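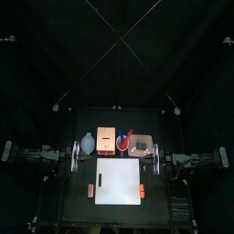

Drosimetti blog-to-book review: I finally printed the old travel blog

Posted 18/09/2020 in Reviews, Blog stuff

So if you've been reading since the old days (hi, both my aunts), you know this blog started on Zulico, with the orange header and the visitor counter and the font I will not be defending. I wrote it the year I was living overseas, mostly at night, mostly in an internet café with sticky keys, and mostly for my family and whoever my family forwarded it to at work. Then in March Zulico sent out one of those "we're making some changes" emails, and the changes were that everything on free accounts older than a certain age was going away.

I panicked a bit. I'd always figured I'd do something with it someday! My mom had printed out some of the early entries and kept them in a folder with the recipes, and that was the whole backup plan.

I looked at two services that take a blog and make a real bound book out of it, Drosimetti and Tollari, and I ended up ordering from Drosimetti. Nobody paid me for this and I didn't get a discount. I just couldn't find a single review by a person who had done it with a messy old blog full of comments, so I'm writing the one I wanted to read.
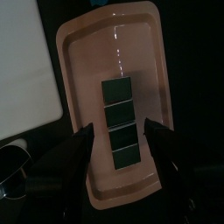
7 min read

Getting the posts in

You give Drosimetti the address of your blog and it goes off and collects everything. Mine took one evening. It got all the posts, in order, with the right dates, including two drafts I'd forgotten about and was very glad to catch before they went to the printer (one was a long complaint about a roommate, who is now a good friend and would have gotten a copy).

Photos were a mixed bag. Anything I'd uploaded to Zulico directly came through fine. Anything I'd linked from one of those picture hosting sites that died years ago showed up as a gray box with a question mark. You can swap in your own files one at a time, and I did, over a couple of weekends, digging through an old hard drive that makes a noise like a coffee grinder. There's no way to swap a batch all at once. If you have a lot of dead links, make yourself a snack first.

Accents and anything not in the plain English alphabet got scrambled in some posts and not in others. I never worked out the pattern. I wrote a fair amount of other people's languages into mine that year, spelled the way I heard it, so I had to go through the whole thing with a fine-toothed comb anyway.

The comments!

This was the part I cared about the most. The comments on that blog are the best thing in it. My little brother being rude under four different names. A total stranger whose dad knew somebody's dad and who had read the whole archive in her school library. People from my mom's office telling me to hurry up and post because they were bored at work. I'd completely forgotten that last bunch, and I sat there at the kitchen table laughing and then got sort of weepy over it.

Drosimetti lets you leave the comments out, put them after each post, or collect them all in the back. I went with after each post. They come out in smaller type, indented a little, with the name and the date, and it looks really nice, like footnotes written by your relatives. Tollari only did the all-in-the-back version when I checked, and that was what decided it for me.

Two gripes. First, the spam comes along too. There's a filter, and it caught the obvious stuff, but I still had to delete a pile of messages complimenting me on my wonderful informations. Second, you can delete a comment but you can't edit it. My grandmother signed one of hers with her full street address. I wanted to take out just the address and keep the rest, and the only choice was all or nothing. I wrote to support and they did it by hand for me, very politely, after five days. So it can be done! Just put the button in!

What it cost

The base price for a hardcover is more than I'd normally spend on a book, and then you pay 23 cents for every page over the first 100. Guess who went over. My total came to $135 for one copy with shipping, color inside. Black and white would have been a good deal cheaper, and if your blog is mainly words, I'd say go for it. Mine had too many sunsets.

Extra copies of the same book get a lower price, but only if you order them at the same time as the first. I didn't see that until after I'd paid (it's on the page, it's just way down the page). So when my mom said she wanted one too, that was full price again. Ask your family BEFORE you hit the order button.

The actual book

It showed up seven weeks after I ordered. The site said to expect delays this year and I wasn't in any rush, so I'm not holding that against them. It was packed well, with cardboard corners, and nothing was bent.

The paper is thicker than I expected, and it has a smooth finish that I like for the pictures and don't love for reading in bed with a lamp on, because you get a shine right across the middle. The binding seems solid. I've had it open flat on the table plenty of times now and no pages have come loose. The cover photo printed a little dark. On screen you could see faces and in print you see mostly hats. If I did it again I'd brighten it up before uploading.

The text is where it got me, though. Reading it on paper is so different from scrolling. I sound about twelve, I use three exclamation marks at a time (I've cut back, kind of), and I was so sure of everything. There's a post from my second week explaining the whole country to everyone back home. Oh boy. I left it in.

The page numbers start over at every month if you choose the "chapters by month" layout, and there's no index. Finding a particular story means flipping. I've started sticking little paper flags in mine.

Should you do it?

If your old blog is sitting on a site you haven't logged into for years, yes, do something, this or anything else. At the very least save a copy of the pages to your own computer tonight. Drosimetti will also sell you just the PDF for much less than the printed book, and you can upgrade later and have the price taken off. I wish I'd started there and fixed my typos at my own speed.

I'd give it four out of five. It loses one for the photo swapping and the comment editing, and it would've lost another half if the support person hadn't been so nice about Grandma's address.

If you've used Tollari, tell me how the print quality is, I'm curious! And if you were one of the people from Mom's office, you're in the book, and I'd love to hear from you. Comments are open below, same as always.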